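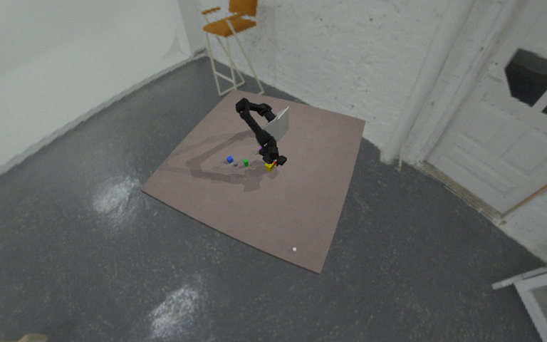 The arm over its mat, on a grey concrete floor.

Dirton Park covers 30 hectares on the south bank of the Kirala River, a short walk from the old rail bridge. The land was first surveyed in 1837 and was used for grazing until the township bought it from the Rathjen family, whose name survives on the eastern gate.

The main trail is 2700 metres long and begins at the gravel parking lot off Trollport Road. It follows the river through a stand of silver maple before climbing to the lookout. Visitors should note that the lower section floods in spring and is closed for most of April. Dogs are permitted on leash.
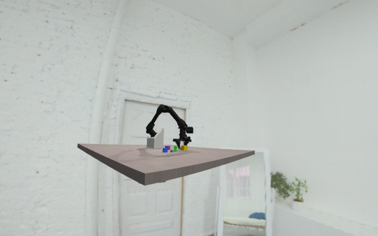 From the lookout the trail turns inland and passes the foundations of the Rathjen mill. The mill was lost to fire and was never rebuilt. A plaque prepared by Annelore Wegener gives the history of the site in English and French, although the lower lines have weathered and are now difficult to read.

Bastian Brinkmann's bird list for the park is posted at the trailhead. I walked the full loop on a Saturday morning and recorded a belted kingfisher, two green herons and a great many red-winged blackbirds near the marsh. The washrooms beside the parking lot open at 8 a.m. from June onward. Route 279 stops at the eastern gate, but does not run on Sundays.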